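Tandarholm Tabletop - README and house rules

Hi, I'm Maeve. I look after this dataset, and I wrote most of the rules in this file, so if one of them annoys you, I'm the person to write to. Please read the whole thing before you record or label anything (it's short, I promise!).

What you get

3,658 two-arm episodes went in, 3,170 survived review. Another 475 are sitting in the held_back folder with a note on why each one failed. The last 13 were plain duplicates and I deleted them. Everything is kitchen and desk stuff: plates, mugs, a toaster oven, a bell, a pen cup.
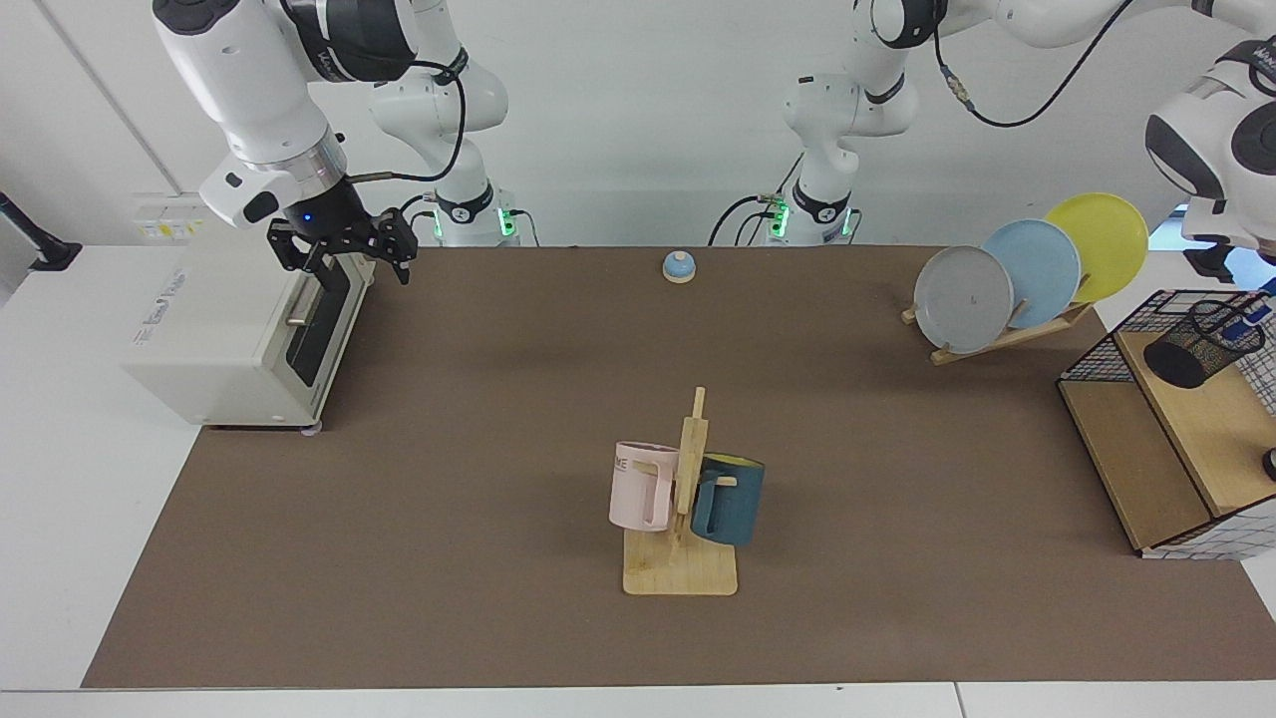 Photo: Seraina Riedl / Tandarholm Tabletop, same license as the data

Rules for the table

1. Left and right belong to the robot. The arm on the left side of the overview picture is the RIGHT arm. I know. Mathias labeled a whole batch the other way in November and we spent ages fixing it, so say it out loud once and move on.

2. Bell between the bases, oven at the back corner, mug tree toward the front. You can shift things a little between episodes, and please do, we want the variety! Just keep them on the brown mat.

3. Check the light rings on both bases before you start. On our setup green means go ahead. Any other color, stop and ask Emerson.

4. Cables get a look every time. They need enough slack to follow the wrist and shouldn't drag across the plates or catch on the mug pegs.

5. Hands stay outside the mat edge while the arms are enabled. If a mug drops, let it drop, disable both arms, then go get it.

6. The oven is a prop for door tasks. It never gets switched on, even for a joke.

Plates

Plates deserve their own section because they cause most of my email. Go in slowly, line the fingers up with the rim, and close only when you're happy with the angle. If the neighboring plate moves too, finish the episode anyway and tag it neighbor_contact. I'd much prefer a tagged messy episode to a missing one - those are useful to people. 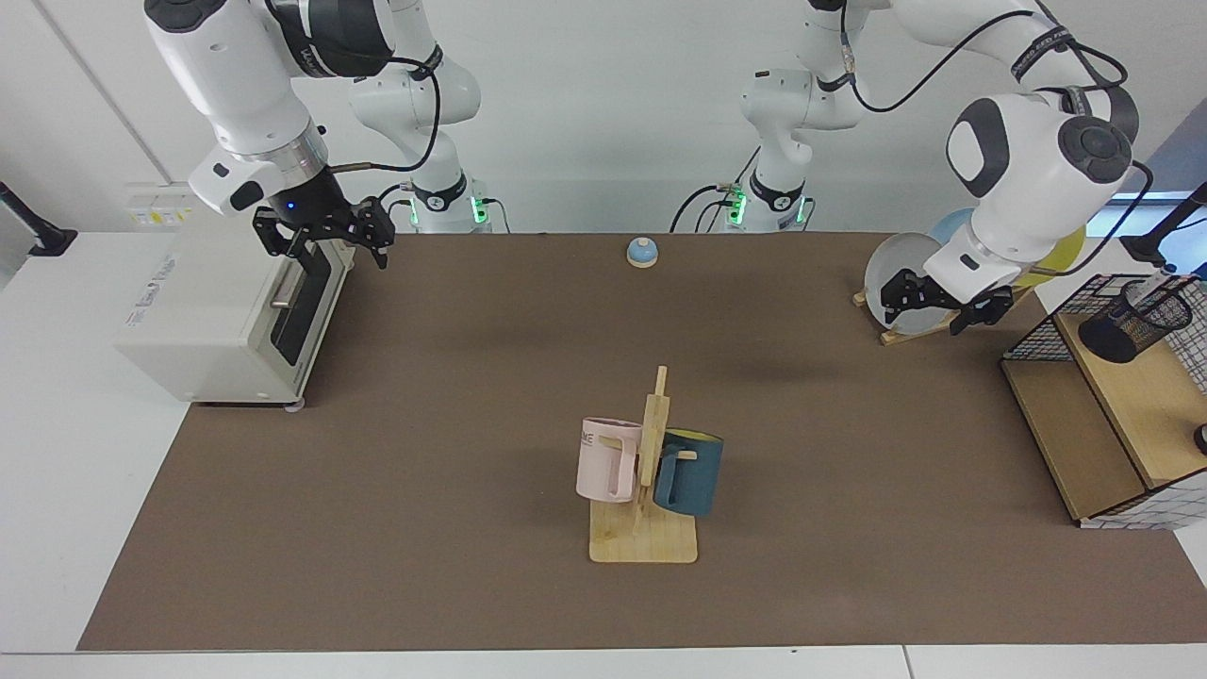
Left gripper at the nearest plate in the rack, right gripper by the oven.

Labeling

Name the arm first, then the object, then the verb: "left, plate, grasp". Use grasp only once the fingers have closed on something. Before that it's approach, however close they are. Thandeka went through 118 episodes checking just this one thing, and her notes are in labels_review.txt. They're better than my rules, so steal from them.

If an arm is idle, label it idle. Don't leave the field blank, the loader chokes on blanks.

Known problems

Some colors shift between views, so don't use plate color as an ID. Use the rack slot number. The mug text is only partly readable in a lot of episodes too - just write "pink mug".

Changes to these rules go through a pull request with Emerson or me as reviewer. Typos you can fix straight away.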